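夹爪对比小组例会纪要

时间:8月29日 星期一,下午
地点:二楼测试间,后半段挪到小会议室
记录:我(这次轮到我,写得啰嗦,大家将就看)

先交代一下,上次纪要有人说太短,看完不知道当时在吵什么。那这回我就多写点,吵的部分也写进来,谁觉得自己的话被我记歪了,直接在文档后面改,别私下找我,我记不住。

一、上次遗留

上次留了三件事。第一件,Ollow那款平行夹爪的转接法兰,到了,装上了,孔位是对的,螺丝比图纸上要的短一点,换了长的才算拧实。第二件,Lultivgate的控制器固件升级,升了,升完以后上电自检的时间变长,大家一开始以为死机,拔过一次电,后来发现再等一会儿它自己就好了。请各位以后看到指示灯一直闪,先去倒杯水,别急着拔线!第三件,Holanda那边答应寄的软指套,没到,也没有单号,下面再说。

二、两款夹爪的对比

这是今天的正题,占了大半场会。

现在桌上能直接比的是两套:一套Ollow平行夹爪,一套Clidholm的两指自适应夹爪。臂是同一台,控制器都走Lultivgate,腕部相机也没动过,所以起码这一轮的差别可以算在夹爪头上。上个月那轮不行,上个月中间换过一次相机支架,数据我建议整个不要了。有同事心疼,说那也是加班抓出来的,我理解,可是标定都变了,留着以后谁写报告谁头疼。最后定下来:原始文件留,结果表里删掉。

这一轮总共抓了1,455次,其中判为成功的是1,228次,两套夹爪合在一起算。分开的表还没整理完,我不想先写个半成品的数在纪要里,免得被人截图拿去用。会上口头讲的印象是这样的:抓方盒子、抓扁的东西,Ollow更稳,合上的位置每次都差不多,基本不用怎么调;抓圆的、鼓肚子的东西,Clidholm舒服得多,指头能顺着弧面贴过去,Ollow那边就老有一种捏着鸡蛋的感觉,看得人手心冒汗。

然后就“成功”的定义吵起来了,吵了很久。现在的判法是提起来、停住、没掉,就算成功。有人说这太宽,瓶子提起来已经歪了三十来度也算成功,那放回去怎么办,放得准吗?另一边说,先别把放置掺进来,掺进来就分不清是夹爪的锅还是规划的锅。我个人站后面那边,不过我也承认歪成那样还打勾,填表的时候心里是虚的。折中方案是表里加一列“姿态”,只填正、歪、很歪三档,成功率照旧算。“很歪”到底多歪,先凭眼睛,下次会带几段录像来对一下标准。

指面磨损也提了一嘴。黑色指面上的白点和灰,擦了又有,有人担心影响摩擦,也有人觉得纯粹是难看。结论是每天开工前用无尘布擦一遍,酒精先不用,怕把表面那层弄坏,等问过厂家再说。

三、力控参数

Clidholm这套的力矩上限,说明书写得很含糊,给的是一个百分比,没有给牛顿。我们试下来,设到20的时候夹软包装刚刚好,再往上就把袋子捏出印子了。硬的东西要加,加多少各人说法不一样。我的建议是按物体分两档存成配置文件,软的一档,硬的一档,不要每次凭手感敲数字。上周就是有人敲完没改回来,下一个人上来直接把纸杯捏扁了。(是我的纸杯,里面还有半杯咖啡。)

Ollow那套反过来,力给得很细,能细到让人烦,可是它的反馈刷新慢,手指已经碰到东西了,界面上的读数还没动。控制器那边试过把轮询间隔调短,有改善,但偶尔会丢一帧。丢帧的时候夹爪保持上一条指令,所以暂时没出过事,但大家都觉得这样不踏实。负责控制这块的同事说可以加一个超时保护,读不到反馈就停住不再收紧。这个通过了,这周就做,做完之前Ollow不碰玻璃和薄壁的东西。

四、相机

腕部相机现在离指尖太近,合爪以后两根手指在画面里占掉好大一块,后面的东西被挡住不少。好处也有,夹着的东西看得特别清楚,夹歪没夹歪一眼就知道,上面那列“姿态”其实主要就靠这个视角来填。

讨论了三种改法:把支架抬高,把镜头换成更广的,或者在桌边再立一台固定相机。抬高支架最省钱,但又要重新标定,而且线会更容易绞。换广角的话边上变形厉害,做检测的同事不乐意。固定相机大家都没意见,就是没地方放,桌子一头贴着墙,另一头要留给人走。 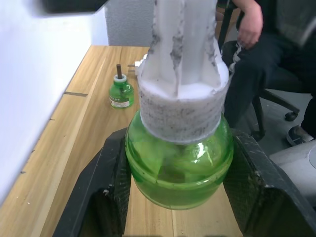 最后倾向于固定相机,先拿个三脚架凑合,位置在地上贴胶带做记号,碰歪了能摆回去。谁路过请绕一下,拜托了!腕部那台不动,等固定相机跑过一个礼拜,再看要不要抬支架。这样至少这一轮的数据前后能接得上,不会重演上个月的事。

顺带说一句反光。透明和半透明的瓶子在腕部相机里总有一块白的,深度图上那里就是个洞。有人提议贴哑光膜,马上有人反对,说家里的瓶子又不会给你贴膜,测试就该测原样。我觉得反对得有道理,所以不贴,改成调曝光,先压一档看看。压完别忘了在记录表的备注里写一笔。

五、物体清单

现在的清单偏方偏硬,盒子太多。大家同意下一轮多放圆的和半透明的,同一样东西最好大号小号都有,看同一套参数能不能通吃。大号主要考验开口,小号考验指尖对不对得齐,Ollow在小号上应该占便宜,这是我猜的,先写在这儿,回头打脸也认。

每种物体抓多少次也重新定了。原来有的抓了一堆,有的就抓了几把,没法比。下一轮每套夹爪统一抓200次,物体平均分,顺序打乱,不许挑自己喜欢的先抓。我知道打乱顺序很烦,来回换东西,但按顺序抓的话,抓到后面人都学会往好抓的位置摆了,我自己就是这样。

六、Holanda指套和采购

指套还是没消息。发过两次邮件,对方回得很客气,内容等于没回。会上有人建议自己打印一副先用着,柔性材料仓库还有。可以打,但只用来试手感,数据不进正式的对比表。要是到10月Holanda还没寄到,这一项就从计划里拿掉,不等了。

另外,快换接头想再买一个。现在换一次夹爪要拆四颗螺丝,扳手还总找不着。预算这边没人反对,型号要选跟两套法兰都能配的,我去问价。

七、待办

1. 控制器超时保护:控制组,本周内。
2. 分夹爪的结果表:我来整理,下次会前发出来。
3. “姿态”一列加进记录表,录像各带几段:所有上机的人。
4. 软硬两档配置文件:先存Clidholm的,Ollow等超时保护做完再说。
5. 三脚架和地面记号:视觉组。
6. 指面能不能用酒精擦,写信问Ollow和Clidholm:采购同事代发,我起草。
7. 快换接头问价:还是我。

下次例会时间照旧,地点直接定在小会议室,测试间的风扇声太大,录音回放我有一半听不清。要加议题的,提前一天写进共享文档里。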